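Osaze Tijani
Thread about the old Dell, for those of you who keep asking how the rebuild is going. It's going! Slowly. Grab a snack.

Osaze Tijani
Background: I'm fixing up office desktops for the homework room at the Ronthorpe library. Bullarel was clearing out a back office and let the machines go cheap. Each one has a number in my notebook and today's is number 633 (their numbering, I do not own 633 computers, please don't tell my sister that I do).

Osaze Tijani
Plan for today was the processor. Take the old cooler off, open up the socket, get the chip out, clean everything, look it all over, put it back. On paper that's a very short afternoon. I started at 10 in the morning and you can probably guess where this is headed.

Osaze Tijani
The cooler came off without a fight, which I was so ready for. I had dental floss standing by and everything. Little wiggle, little twist, done. Then lever down and out to the side, let it come up, flip the load plate, and the whole socket is open in front of you. My favorite part and also the part where I stop breathing.

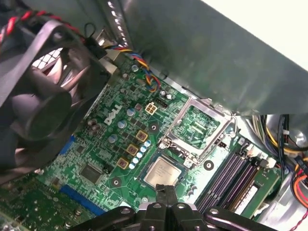
Osaze Tijani
Anyway, if you've only ever worked on the older kind where the pins are on the chip, go slow with these. The pins live in the socket and they're tiny springy things that bend if you look at them wrong. I keep the screwdriver, my sleeves and my coffee all well away from an open socket. Learned the coffee one on a different board (RIP).

Osaze Tijani
And hold the chip by its edges! I know everybody says it. I still catch myself going for it with a thumb right on the contacts.

Osaze Tijani
Somebody asked last time where I put the processor while I'm busy with the board. For years: a folded paper towel, an egg carton, once the lid of a yogurt tub. I've lost whole minutes of my life looking for a chip that was under the paper towel.

Osaze Tijani
So now it gets a proper nest. Gray plate, raised holder, a pocket for the chip to sit down in. I cannot tell you how much calmer I am.
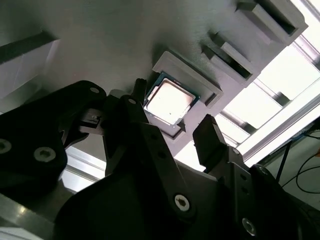 Osaze Tijani
Cleaning is just isopropyl and a lint-free wipe, nothing fancy. Let the alcohol sit on the crusty bits for a moment and they come right up. Start at the outside and work in, so you're not dragging old paste out over the green part with all the little components. New wipe when it turns gray. Then another new wipe, because you were lying to yourself about the last one.

Osaze Tijani
I got 22 replies about thermal paste after my last thread, so let me get ahead of it: I use Bendance, the plain one, a blob in the middle. Yes, a pea. No, I don't spread it. We can all still be friends.

Osaze Tijani
Back to the holders for a sec. If you want to make your own, leave a bit of room around the chip and put a notch in the wall so there's somewhere to get a grip. My first design had a lovely tight pocket and I had to turn the entire thing upside down over a towel to get the chip out. Awful. Do the notch.

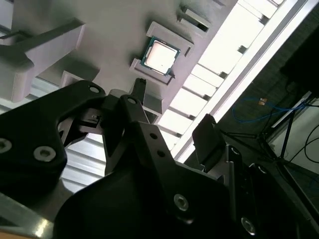
Osaze Tijani
Thick walls are good too. I tried thin ones to save plastic and they flexed every time I touched them, and a holder that moves is worse than a yogurt lid. Matte gray wasn't some big decision, by the way, gray was the spool I had.

Osaze Tijani
Going back in, line up the corner mark first, lower it straight down, let go. It should just sit there. If it doesn't want to sit flat, pick it up and look again. Don't slide it! Plate down, lever over, and yes, the lever takes more push than feels polite. It always makes me wince.

Osaze Tijani
Oh and while the side is off, have a look at the power supply. I leave those closed, always, there's stuff in there that can bite long after it's unplugged. But the outside gets a wipe and I copy the label into the notebook for next time. Slightly dusty on the metal, and it has the little 80 logo, so into the notes it goes.

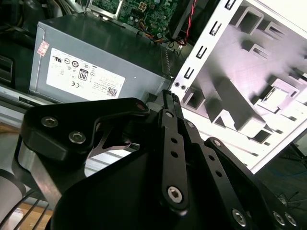 Osaze Tijani
Cable question from Sepúlveda: do I tidy the power leads on these? A bit. I tuck them so they're clear of any fan and leave it there. These cases don't have much space to hide things and I'd sooner have a loop I can see than a connector under strain.

Osaze Tijani
Still to do: memory test overnight, then the drive. I have 2 spares in the drawer and one of them clicks, so it'll be the other one. If anyone local has a spare keyboard with a working space bar, my messages are open.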